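第7章 止まらない理由、止まる理由
自律移動ロボットの故障と安全停止

この章で学ぶこと
・故障、誤り、事故という三つの語を使い分ける
・センサの飽和が自己位置推定に及ぼす影響を説明する
・安全停止の設計で「どこで止まるか」を検討する
・事故報告書から、書いた人の都合を差し引いて読む

7.1 植え込みに突っ込んだ配送車

教科書に載るロボットは、たいてい行儀がよい。白線に沿って走り、障害物の前で止まり、学生の質問にも答えそうな顔をしている。前章までの例題に出てきた車体も、摩擦係数が一定の床の上を、風のない日に走っていた。本章ではその床を取り上げる。

題材にするのは、住宅街の夜間配送を請け負っていたホベモ社の小型配送車「イスタル」の一件である。五月のある夜、イスタルは荷物を三個積み、直線道路を時速6キロメートルで走っていた。道は広く、舗装は平らで、歩行者はいなかった。運行管理者が理想の条件として企画書に書きそうな道である。その道でイスタルは右へ寄りはじめ、縁石に前輪を当て、乗り上げ、生け垣に鼻先を入れて停止した。けが人はなかった。荷物のうち一個は卵だった。

遠隔監視を担当していたのはビンタ・オコロである。受け持ちは23台で、警報が鳴ったとき、彼女の画面ではイスタルの状態表示が緑色だった。緑は「正常に走行中」を意味する。車体は生け垣の中で車輪を空転させており、制御ソフトウェアの基準に照らせば、たしかに元気よく走行中だったのである。鳴った警報は走行系統のものではなく、荷室の傾斜を知らせるものだった。卵を守るために付けた安価な傾斜計が、車体のなかで最も早く事態を理解したことになる。

7.2 最初の報告書

翌朝に提出された最初の報告書は一ページで、原因の欄には「センサ異常」とあった。便利な言葉である。センサが壊れていたとも、配線が抜けていたとも、センサは正しく働いたが結果が気に入らなかったとも読める。対策の欄には「センサの清掃を徹底する」と書かれ、実際に全車の前面カメラが磨かれた。磨かれたカメラは、前の週よりも鮮明に街路灯を写した。

二度目の逸脱は同じ道で起きた。

ここで調査を引き継いだのが、グロンドン試験所のライムテ・モツクスとムサ・ガルバである。二人がまず求めたのは、事故の瞬間の記録ではなく、何も起きなかった夜の記録だった。同じ区間の走行は331回分が残っており、そのほとんどは無事に終わっていた。ホベモ社の担当者は、無事に終わった走行を調べる意味がわからないと述べた。読者はこの発言を覚えておくとよい。いずれ職場で、別の人の口から聞くことになる。

7.3 明るすぎるものと暗すぎるもの

イスタルの自己位置推定は、車輪の回転数、慣性計測装置、前面カメラの三つに頼っていた。カメラの役目は、路面と縁石の境目、建物の輪郭、街路灯の位置を地図と照合し、車輪の滑りなどで積もった誤差を打ち消すことである。昼間の試験ではよく働いた。昼間の試験しかしていなかった、と言い換えてもよい。

夜の道路では、明暗の幅がカメラの扱える範囲をたやすく超える。露光を長くすれば暗い側は見えるが、車体が動いているあいだに像が流れ、灯火は白く飽和する。露光を短くすれば灯火は小さな点に収まり、縁石は闇に沈む。人間の眼も似たような妥協をしているのだが、人間には、よく見えないときに歩みを緩める習慣がある。イスタルの速度指令には、そういう項目がなかった。

夜間の街路を写した図7.1を見ながら、照合に使えそうな特徴をノートに書き出してみてほしい。書き終えたら、そのうち輪郭が一画素単位で決まるものに丸を付ける。丸の数に失望するところから、この章の計算は始まる。

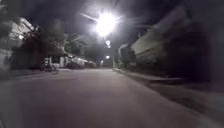
図7.1 夜間の街路。強い灯火の光条と、動きによる像の流れに注意。

照合の立場から見ると、灯火は魅力的な目印である。暗い背景の前で群を抜いて明るく、見落としようがない。しかし飽和した光源には、中心を決めるための濃淡が残っていない。光条は四方へ伸び、特徴点検出器はその縁を律儀に拾う。拾われた点は光学系が作り出したもので、地図のどこにも載っていない。縁石の淡い線は案内役としてましな候補だが、手前ほど像が流れ、位置の信頼度は下がる。近くのものほどよく見えるという昼間の常識を、夜の路面にそのまま持ち込んではならない。

モツクスは、イスタルの照合処理が各特徴点に与えていた重みを調べた。重みは明暗差に比例していた。つまり最もあてにならない点が、最も大きな声で発言していたのである。会議でも見かける現象であり、対処法も似ている。発言の大きさと証拠の確かさを別々に測ればよい。

7.4 緑の表示はなぜ消えなかったか

位置がずれたことは、事故の半分にすぎない。残りの半分は、ずれたことに車体が気づかなかった点にある。

ガルバが注目したのは、推定器の共分散、つまり「自分の位置をどれだけ疑っているか」を表す量だった。イスタルでは、照合に成功した点が多いほどこの値が小さくなる。偽の特徴点が大量に見つかり、しかも互いに矛盾なく右へずれていたため、車体は縁石へ近づくにつれて自信を深めた。推定器は間違えたうえに、間違いに太鼓判を押した。監視画面の緑色は、この太鼓判を色に直したものである。

停止の条件にも穴があった。仕様書では、共分散が閾値を超えた状態で135ミリ秒が過ぎると、車体は安全停止に入る。閾値も時間も入念に決められ、試験にも合格していた。試験では、カメラにふたをかぶせて何も見えない状態を作ったからである。見えないことへの備えは万全だった。間違ったものがはっきり見えることへの備えは、試験項目の表に行がなかった。

仕様書をまとめたブコラ・オビは、後の聞き取りで次のように答えている。「ふたをかぶせれば止まる。みんなの前で止まってみせた。拍手も出た」。デモンストレーションとしては満点である。

7.5 止まればよいのか

ここまで読んで、疑わしければすべて止めればよいと考えた読者は多いだろう。ホベモ社もそう考えた。改修版のイスタルは、照合の残差がわずかでも増えるとその場で停止した。配備の最初の晩、一台が交差点の中央で止まり、朝の回収まで動かなかった。

停止は安全な状態の代名詞のように扱われるが、どこで止まっても安全だという保証はない。車道の中央、踏切、病院の搬入口では、静止した車体そのものが危険源になる。そこで本書では、次の三つを区別する。

即時停止：その場で駆動を切る。接触の危険が目前にあるときに用いる。
減速継続：速度を落とし、推定が回復する機会を待つ。
退避停止：あらかじめ定めた場所まで低速で移動し、そこで止まる。

退避停止は最も立派に聞こえ、最も厄介である。自分の位置を疑っている車体に、指定した位置まで行けと命じるのだから。この矛盾の扱いは7.8節で、アリユ社の倉庫搬送車の例とともに論じる。設計を担当したアビンボラ・アデイェミの解法は、退避場所を地図の座標で与えず、最後に信頼できた経路を車輪の回転数だけで逆にたどらせるというもので、数メートルの範囲なら驚くほど役に立つ。

予習問題

1　7.2節の「センサ異常」という記述を、再発防止に使える程度の具体性をもつ文に書き直しなさい。一文で足りないときは、足りない理由も述べること。

2　特徴点の重みを明暗差に比例させる設計が、昼間には不都合を生じにくいのはなぜか。

3　ふたをかぶせる試験では見つからない故障を二つ挙げ、それぞれを見つける試験を考案しなさい。拍手が出る必要はない。

4　傾斜計の信号を走行系統の停止条件に加えることの利点と欠点を論じなさい。坂道の多い街を走る場合についても触れること。

次節では、推定器の残差を式で表し、自信過剰な推定を検出する検定を導く。カイ二乗分布を忘れた読者は、先に付録Bを開いておくこと。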